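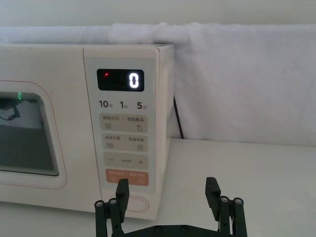
How warm should my sourdough starter be, and does it matter in a Canadian winter?
It matters quite a lot, I'm afraid, and it's the question we get most at Gamage once the furnaces come on and everyone's kitchen has one toasty corner and three chilly ones. A starter likes to be a bit warmer than most of us keep our houses. My own favourite spot is the microwave, switched off of course, with the display sitting at 0 and a mug of hot water tucked in beside the jar. Keep the door shut and leave it be for the afternoon.

Do I have to take the mug out?
Only when it has gone cold, and then you can top it up and pop it back. Please do put a sticky note on the door, though - I have heard from more than one reader whose partner came home wanting to reheat the soup!
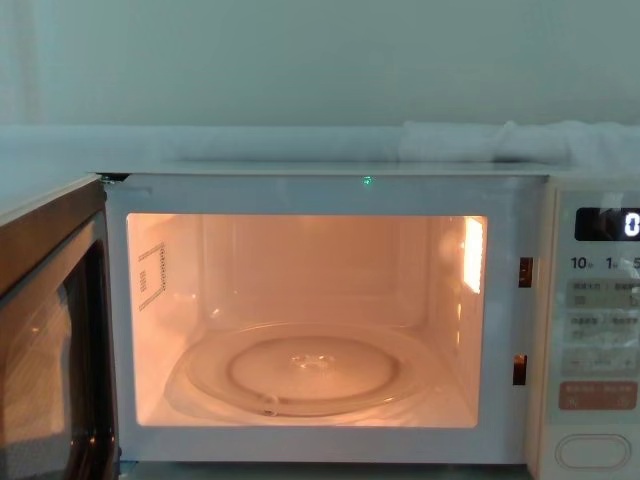
Door open, light on, and plenty of room on the glass plate.

What sort of jar should I use?
Any clean glass jar that holds 700 mL will do nicely for the recipe in our beginner's booklet. Rest the lid on loosely so the gas can get out. Petronella Motaung, who teaches our February class, uses an old pickle jar and her bread puts mine to shame.

My starter has grey liquid on top. Have I killed it?
Oh, almost certainly not. It's hungry, that's all. Pour the liquid off or stir it in, whichever you like, and then feed it. Pink or orange streaks, or any fuzzy mould, are another matter, and that jar should go in the bin without a second thought.

How much flour does a loaf take?
Our everyday loaf uses 348 grams of white flour and 300 grams of water, and yes, I do mean 348, that being the number I scribbled down the day it finally worked and I've never dared to change it. 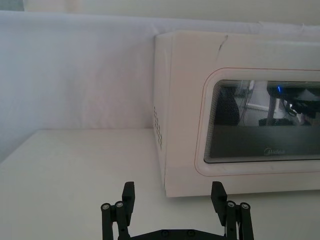
If your flour is whole wheat, add a splash more water and give the dough a longer rest before you shape it. You'll find it feels sticky at first and then settles down.

Can I post you a question?
Please do, there's a form at the foot of the page, and I read every one with my morning coffee.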